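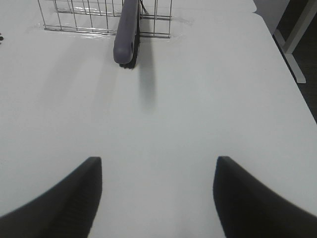 Brush, wire rack and an open gripper at the Flellstead workroom.

Flellstead outfit puts a dishwashing helper up for rent

If you have ever stood at a sink at the end of a long evening and wished for one more pair of hands, the people at Ilero would like a word with you (and they are very pleasant people to have a word with, so do set aside the better part of an afternoon). The small Flellstead company opened its doors in March to show off the Buvlow, a tabletop robot arm aimed at church kitchens, cafes, school canteens and anybody else with a lot of washing up and not a lot of help.

The Buvlow comes as a monthly rental for $774, with setup, a training visit and replacement finger pads included. A kitchen that would prefer to own the thing outright can ask for a quote, though Ilero is nudging everyone toward renting for now, partly so the company can swap parts as it improves them. The first rental period is 7 months, and after that you can carry on or send it back.

What does it do for the money? At present it handles the fetching and returning side of the job, which sounds modest until you think how much of washing up is just that. It picks up brushes, scrapers and long-handled tools, passes them to whoever is at the sink, and puts them back on a rack when they're finished with. 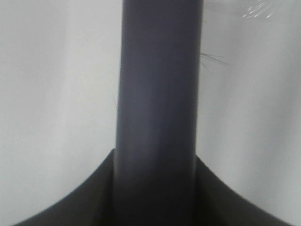
Handles are a harder business than they look, according to Hsiu-ying Yu, who leads the product side at Ilero and was kind enough to talk with us through most of her lunch break. A fork or a plate has a shape you can plan for, she explained, but every kitchen owns a different brush, bought at a different time by a different person, and some are fat and some are skinny and most of them are slippery by the second load of pans. The team practiced with 600 pickups of ordinary kitchen tools before it let a customer anywhere near the machine.

"I went through every discount store in the county," Yu told us, laughing. "My trunk was full of brushes. My mother thought I had taken up cleaning houses, and she was quite proud of me."

The arm carries a small camera near its fingers, and that is what it steers by. There is nothing to clip onto your own tools, no stickers or colored tape, and you can keep the rack you already have as long as it stays put on the counter. Yu does suggest a plain, light-colored work surface if you have the choice, and a rack with a bit of weight to it.
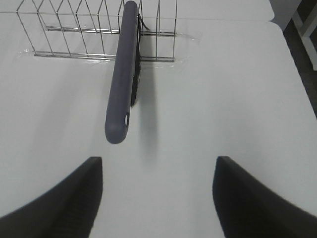 The rack on a wet tabletop, with the brush resting across it.

Water was the other question on everybody's mind, this writer's included. The arm itself is sealed against splashes but shouldn't be hosed down or left standing in a puddle, and the control box needs to sit somewhere dry. The finger pads wipe clean with a cloth and ordinary dish soap. Ilero asks that they be changed every few months, and it mails out a fresh pair without your having to call.

The company has one customer it is happy to name, a noodle shop called Dong a short walk from the workroom, where a Buvlow has been working beside the back sink through the lunch rush. The log there showed 737 handovers by the time of our visit. The kitchen crew tell us they like it well enough, with one grumble, which is that it takes its sweet time when two people want something at once. Yu says a quicker setting is coming, and she would sooner be told it is slow than be told it bumped somebody's elbow.
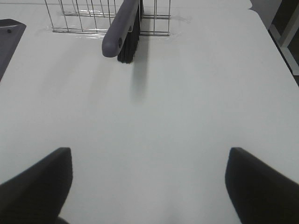

There are limits, and Ilero lists them plainly on its rental sheet, which we appreciated. The Buvlow won't scrub for you. Knives are off the menu altogether, as is glassware, and the arm stops and waits if a tool has slid down flat behind something it can't reach around. It also needs a sturdy counter and a regular wall outlet, and someone on staff has to sit through the training visit.

Anyone curious can stop by the workroom from 10 a.m. until mid-afternoon and watch it go, and you are welcome to bring your own brush along to try. Rental forms are at the front desk, and coffee is on the shelf beside them.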